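# Taught by Hand

Ayantu Fikre starts her shift at Clavholm by picking up two blocks and putting them down again. She never touches them. Her hands are on a pair of small lever arms at a desk, and whatever she does there, the robots repeat on the bench.

Each pickup is recorded, with the camera views and the position of every joint. The software, called Ustine, learns from the pile of recordings.

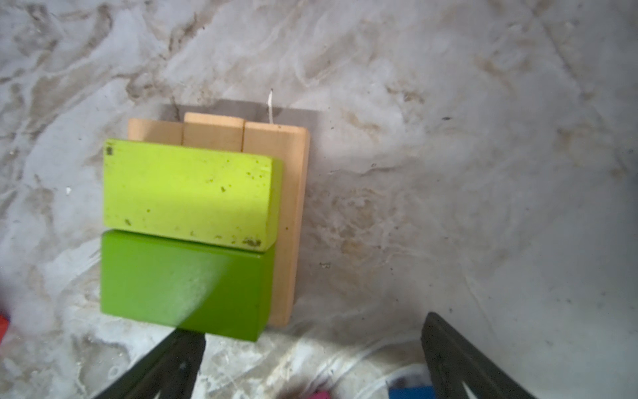 *Two green blocks side by side on a slatted board, seen from the wrist.*

By July the team had 785 recordings of the block task. Fikre threw out 33 of them – mostly ones where she had hesitated.

"If I stop to think, it learns to stop," she says. 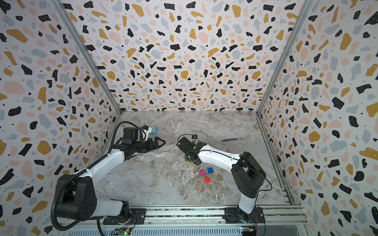 Learning to drive two arms at once took her longer than she expected. Adanech Gebru, who trained her, makes newcomers spend a week on one arm first. With both running, the operator has to split her attention: one gripper can be held out level over the floor while the other is down low beside the colored cubes, and each needs its own hand. Gebru compares it to learning the piano.

She also tells people to slow down near the fingertips. Fast approaches look good and teach badly.

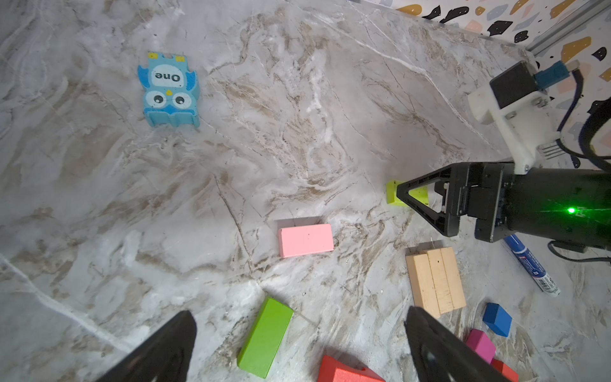
## The second pair of hands

Gebru used to work at Kusent, where arms were programmed point by point. A new part meant a new program, and two days of waiting.

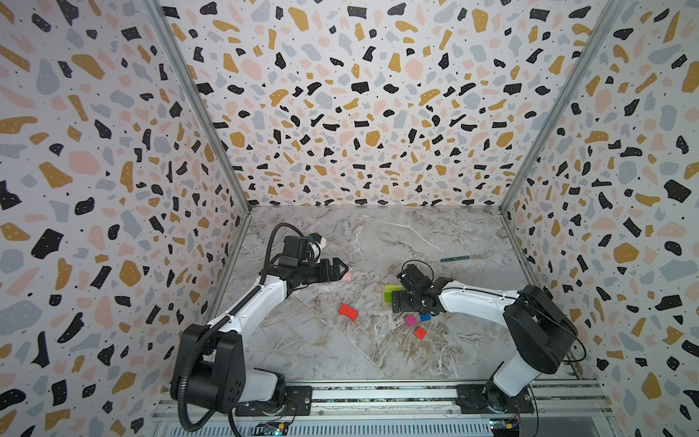 At Clavholm a new part means an afternoon at the levers. The trade is that somebody has to sit there and do it, and on Tuesday that was Gebru, who logged 434 pickups before she went home.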